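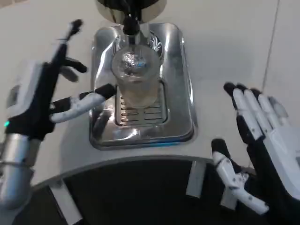
Prollari two-hand kit, mk 2

So you want a pair of hands that can hold a glass without crushing it! I've been building these in the workshop I share with Tainá Rangel, and after 13 months of fiddling I'm happy enough to sell them. You get a left and a right, five digits each, white links with black joints and black rounded tips (the tips wear first, so I put spares in the box).

Each hand weighs a bit more than I'd like – forearms are extra, or make your own. Anderson Frota made his from old shower rail and they're lovely.

What's in the box: both hands, 7 spare tips, 2 wiring looms, a bag of screws, and my setup notes, which Tainá has kindly made readable. You'll need your own power supply and a small screwdriver. A better one than you think, as the screws on the links are tiny and chew up easily.

I practise on drinks, mostly. Glass is slippery and see-through and a proper pain for grip tuning, so if you can manage a tumbler you can manage most things. Start with plastic though, please.

The pair is £1,683 including UK postage. Next batch goes out in July. If you bought a mk 1 from me, the old looms fit but the thumbs don't, so drop me a line before you order and I'll sort you out with the adaptor plates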